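Brarnirby Shared Workshop
1/12 The workshop is pleased to share an update on the bin-picking build, the members' project that began in April. The posts that follow cover the bench, the bin, the gripper and the work still open.

Brarnirby Shared Workshop
2/12 The aim has not changed. The arm should take mixed household items out of a metal bin, one at a time, and set them down in a tray without help from a person. Debashish Biswas leads the build. Selvaraj Abeysekara is responsible for software and logging.

Brarnirby Shared Workshop
3/12 On the bin: members first tried a plastic tote, which flexed whenever the fingers touched a wall. It was replaced with a sheet-metal bin with sloped sides, held to the table with bar clamps. Clamp pressure is now checked at the start of every session.

Brarnirby Shared Workshop
4/12 On the items: the current set was chosen for awkward shapes and surfaces. Round items roll toward the walls. Clear items are difficult for the depth camera. Small cartons are easy to find and easy to crush.

Brarnirby Shared Workshop
5/12 The item list is kept on the Dinton board by the door. Members who wish to donate an object should write it there first. Glass and anything over 500 grams cannot be accepted at present. 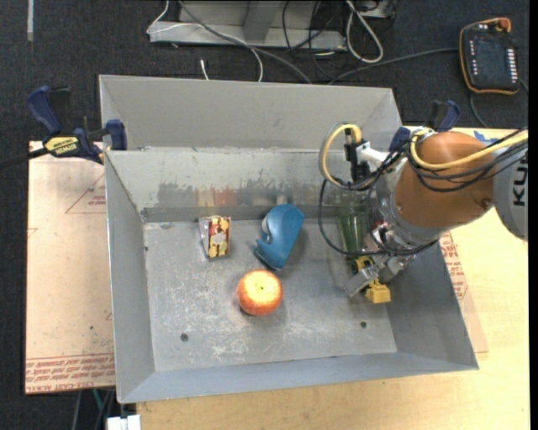
The arm at the bin, with the gripper at the yellow item and the round fruit, blue tape dispenser and small carton nearby.

Brarnirby Shared Workshop
6/12 On cabling: the hoses and cables at the wrist remain the weakest part of the build. A loop that hangs freely at one pose may reach the bin wall at another. A revised routing has been drawn up and will be fitted before the next long run. Until then, wrist rotation is limited in software.

Brarnirby Shared Workshop
7/12 On results: the most recent logged run consisted of 178 attempts, of which 100 ended with the item in the tray. Most of the failures took place close to the rear wall, where the planner stops short in order to protect the fingers.

Brarnirby Shared Workshop
8/12 Selvaraj has rewritten the approach step so that the gripper comes in at an angle when an item lies near a wall. The change is in the shared Bavudance folder for review. Comments should be made in the file and not by message, so that all members can read them.

Brarnirby Shared Workshop
9/12 On budget: the project was granted 450 dollars from the general fund. The largest expense to date has been finger pads, which wear quickly against bare metal. Members with access to a better pad material are asked to contact Debashish.

Brarnirby Shared Workshop
10/12 On safety: only members who have completed the arm induction may run the cell. The controller must stay within reach of the operator – this applies to short tests as well. Loose sleeves and lanyards are not permitted at the bench.

Brarnirby Shared Workshop
11/12 The acrylic sheet is reserved for the side guards. Please leave the paper covering in place until the panels have been cut. Offcuts will go to the common rack, and members may take them freely.

Brarnirby Shared Workshop
12/12 The next working session begins at 6:30 p.m. in the Khan room. New members are welcome to observe from the marked line. Induction places can be requested at the front desk.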